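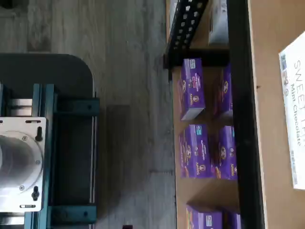 Who should direct the second Tallell film?

dmenon_
I read that Yaowalak Khamphan will not come back for the sequel. The studio says "schedule." I don't believe it, but fine. For me the best choice is Kanini Simiyu. She made Cledier with very little money and the storm part in it is still better than anything in the first Tallell.

azar.b
I respect Simiyu but I can't agree. Cledier is a film with 2 actors in one house. Tallell has battles and 600 extras. It is a different job.

dmenon_
Khamphan also came from small films before she got the first one, so this argument is weak, I think.
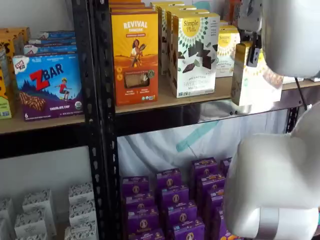 Re: Who should direct the second Tallell film?

lumenta_d
Did you both forget Sesine? Simiyu directed the last three episodes, and the harbor attack is hers. I watched it again in April and it is very well controlled, you always know where each person is standing.

azar.b
I did forget it, sorry. But television is made with a showrunner who decides the look. I would still prefer the director of Châu.

dmenon_
Châu is 200 minutes long and I slept in the middle. Please no.

azar.b
You slept, so how can you judge it?

lumenta_d
The studio will want a film under two hours anyway. Does somebody know if the same writer stays? For me this is more important than the director.

Contact the moderators | Copyright 2024 | Back to top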